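Mehwish Malik
Thread on what I've learned teaching tasks by hand this month. Mostly for people who are about to start and keep asking me the same things in messages.

1/ The setup is two hand-held grippers, one per hand. You do the task yourself, the grippers record how you moved, and the policy trains on that. No arm in the loop until much later. I came from remote control at Gretholm, where every demo went through a leader arm, and this is a lot faster.

2/ The task is cups. Plastic, mixed colors, on a white table. It sounds trivial. We picked it at Tomstead because it's easy to reset and you can see right away when a grasp is bad.

3/ Total so far is 1,202 demos. I kept 692 of them for the first training run. Most of what I threw out was from the first week in June, before I'd slowed down.

4/ Slowing down is the main thing. Your hands want to move at normal speed. The policy can't learn much from a grasp that's over in a blink. I close the jaws, wait a beat, then lift.

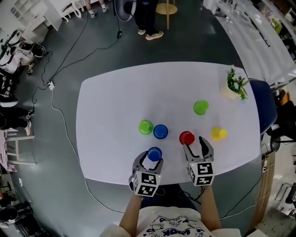
5/ Second thing is the idle hand. When one gripper is working, the other one drifts, and you don't notice until you watch the playback. Now I decide before each demo where the idle hand is going to be and keep it there.

6/ Keep the marker cubes facing where the camera can see them. If you roll your wrist too far the tracking drops and the demo is no good. I lost 68 that way. All of them looked fine to me while I was doing them.

7/ Don't fix mistakes in a hurry. If you bump a cup, either recover at the same calm pace or stop and scrap it. A slow recovery is useful data. A panicked grab is not.

8/ Move the cups between demos. I got lazy and put them back in nearly the same spots for one whole afternoon. The policy from that batch could only find a cup if it was where I'd left it. Dranuten has a sheet of random layouts they work from and I've started doing the same.

9/ Cables. Keep them slack and toward your body. When one pulls tight it tugs your wrist and that tug ends up in the recording.

10/ I do 30 demos and then take a break. Past that my elbows start to drop and the approach angle changes. You can see it in the plots – the path gets lower and lower.

11/ Someone asked if remote control is still worth it. For tasks with force in them, yes. Pushing a plug into a socket, for one. With the leader arm you find out right away what the robot can't reach, too. With hand-held grippers it's easy to record something the arm could never do.

12/ Which did happen. I twisted my wrist in a way the Dimaculangan arm has no joint for. A full set, gone. Check your reach limits first.

13/ Next up is stacking by color, then the same task with the lights turned down. I'll post the success rates when the runs are finished, including the bad ones.

14/ Replies are open if you want the layout sheet. I'm still cleaning it up so give me a few days.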